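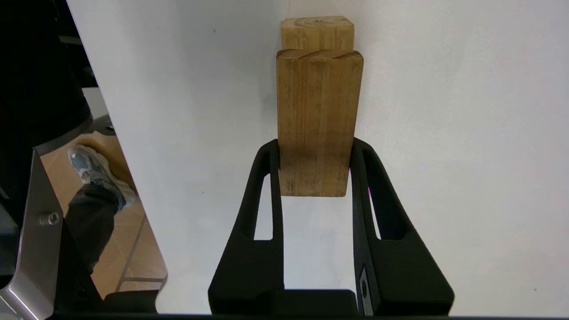
Wrist camera view, one pine block in the fingers and the second just behind it.

Home | Blog | Projects | About

Two blocks, one blob

Wed 8 July

I spent most of last week on a perception bug that I had blamed on the controller since April. The task is block stacking on a white table, and the arm kept stopping short on the approach with a block already in the fingers. The planner log said "target lost" every time, so I went looking in the planner. That was the wrong place.

The segmentation step takes the wrist image and returns one mask per block. When the held block lines up with another one behind it, both are the same light pine with the same straight grain, and the only thing between them is the top edge of the near one. The model was merging them into a single tall block. The tracker then decided the held object had grown, dropped the target because it no longer had a mask of its own, and the planner did what I had told it to do and quit.

I pulled 106 failed approaches out of the logs and replayed them offline with the masks drawn on. Nearly all had the blocks lined up like this. I should have done that replay in April.

Things I tried, in order:

Raising the mask confidence threshold. It made the merges rarer and lost real blocks in the shadow of the fingers, so I put it back.

Splitting on end grain. The growth rings on the top face make a decent edge under good light, and I got a detector going in an afternoon. It fell over on blocks with faint rings. The code is still in a branch if anyone wants it.

Using what the arm already knows. The gripper reports its opening and I know the block dimensions, so I can project the held block into the wrist image and subtract that region before segmentation runs. Vitória Esteves suggested this over lunch and I argued with her for longer than I'd like to admit. It works. It adds 2 milliseconds to the loop.

The projection depends on the hand-eye calibration, and mine was off by enough to leave a sliver of held block along one side. I redid it with 20 poses and padded the projected region by a few pixels. The padding is a fudge and it will bite me when the gap between blocks gets small.

I also added a mask to ignore the shiny metal panel beside the table. It reflects the floor and whoever is standing nearby, and the model had opinions about my sneakers.

Next job is retraining on roughly 4,000 wrist images with overlapping blocks labelled separately. Lorcan Carroll has offered to help with the labelling, and I've taken him up on it before he changes his mind.

Recent posts
Moving the Brenetov planner to a behaviour tree
Hand-eye calibration, second attempt
Why my timestamps were wrong
Notes from the Skalosdale meetup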